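Section 4. Setting Up a Packing Station for Shared Work

This section covers the Stiraditz assisted packing station as installed at Gastorside. It is written for packers and shift leads. Wiring, mounting and arm calibration are in Section 3 and must be signed off before you start here.

4.1 What changes for the packer

Before the Stiraditz stations, one packer picked, filled, closed and labeled each order by hand. With the station running, the hand does the repeated reaching and placing. The packer decides what goes on the table, checks the result and deals with anything the hand refuses. Packers remain responsible for the contents of every order that leaves their table.

Line rates set for manual packing do not apply to a shared station. A station is planned at 288 orders per shift. The shift lead enters this figure in Sowah, the scheduling screen, and packers do not need to change it.

4.2 Preparing the table

1. Press PAUSE on the station panel and wait for the steady amber light.

2. Spread the cloth and pull it toward the front edge. Small wrinkles are acceptable. Folds high enough to tip a carton are not.

3. Put out the items for the first order. Mixed items are fine, including cartons, bags and open containers, and they do not have to stand in rows.

4. Place lids flat, next to the container they belong to.

5. Move cups, phones and gloves to the side shelf.

6. Step back behind the floor line and press READY.
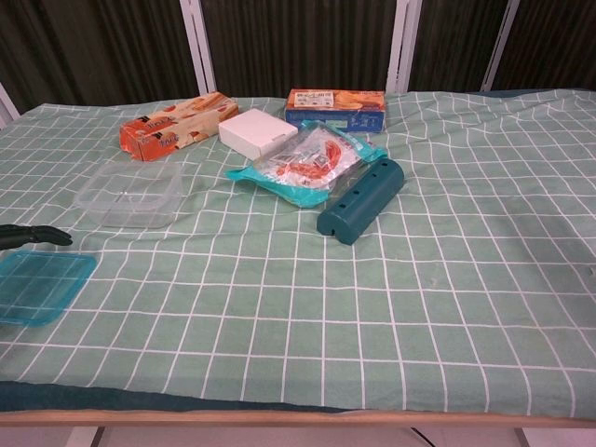
The station makes one slow pass before it touches anything. During this pass the panel lists each item it has matched to the order. Compare the list with the order slip. If an item is missing from the list, press PAUSE, turn the item so that a different side faces the front, and press READY again.

CAUTION: Do not reach over the table while the light is green. Press PAUSE first, even for a small correction. The hand stops on contact, but it may be holding something.

Note: Bags with soft edges and clear lids are the items most often missed. After 3 failed attempts on the same item, the station stops and calls the packer. Pack the item by hand and press DONE BY HAND. This is a normal part of the work and is not recorded as a packer error.

4.3 Working through an order

1. Scan the order slip. The order number appears at the top of the panel.

2. Press START.

3. Stay within reach of the panel. You may fold cartons or prepare slips for the next order while you wait.

4. When the light turns amber, check the packed order against the slip.

5. Close the carton and apply the Flamora seal by hand. The station does not seal.

6. Press NEXT.

4.4 Rotation and breaks

Watching a station is tiring in a different way from packing. Rotate packers every two hours between shared stations and the manual tables. Nobody should be assigned to more than one shared station at a time during the first 5 shifts after training.

Manual tables stay open on every shift. They take fragile goods, rush orders and anything over 7 kilograms, and they keep the skill in practice for days when a station is down.

4.5 Reporting problems

Use the REPORT button for drops, wrong picks and crushed packaging. Choose the closest reason from the list and add a short note if none of them fits. Reports go to the shift lead and are read every Monday. They are used to adjust the station and are kept apart from attendance and pay records.

Service is due every 3,000 orders. The panel shows a wrench symbol when the count is reached. Finish the current order, press PAUSE, and move to a manual table until the station is released. Service steps are in Section 6.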